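Subject: Re: [home-preservers] bitter olives, again

Hello everyone, and a special hello to Marg, who asked such a good question and then had to wait while I got the last of my own fruit into jars (47 of them this year, and my back knows all about it!).

On Jun 29, 2021, Marg wrote:

> We picked in April and I've had the olives in plain water, changed
> most days, then into brine. They are still so bitter my husband
> pulled a face and went back to his toast. Have I ruined them?
> Also, does anyone use the Mitsotakis-Vlachou method with the dry
> salt? My neighbour swears by it but I can't find it written down.

You haven't ruined a thing, Marg. Read on when you have a cuppa.

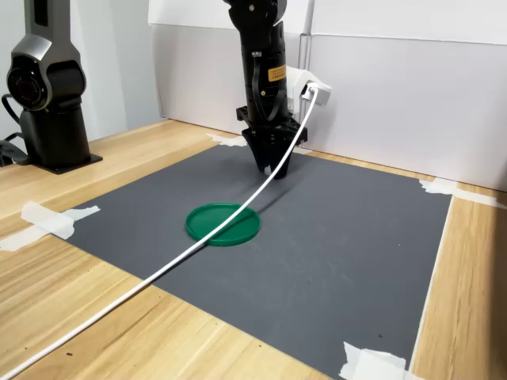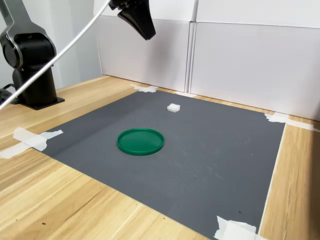 THE BITTERNESS

Green olives picked early can take months to come good, and big ones take longer than you'd think. Did you slit them or leave them whole? Mine are always slit, one cut down to the stone, and even so I don't bother tasting before the spring. My mother left hers whole for 18 months once (she forgot them behind the paint tins, bless her) and they were the nicest we ever ate. If yours smell clean and the brine is only cloudy, top it up and leave them be. If they smell off or have gone slimy, out they go, I'm afraid.

THE DRY SALT WAY

Yes, I do know the Mitsotakis-Vlachou one! It came to me on the back of an envelope, and it's for ripe black olives only, so please don't try it on your green ones. You layer the fruit with coarse salt in a basket or an old pillowcase, hang it over a bucket, and give it a good shake every day. I keep mine going for 40 days. They go wrinkly and dark, and then I rinse them, dry them well and rub them with oil and a bit of oregano. A small batch keeps in the fridge, and I freeze the rest.

I'll type the envelope out properly and send it to the list when I find my glasses. Has anyone had luck with lemon leaves in the brine? I tried bay last year and couldn't taste it at all.

Warmly,
Aliki Giannakopoulos

4 replies · 2 shares
Contact the list owner | Messages remain copyright of their authors | Back to top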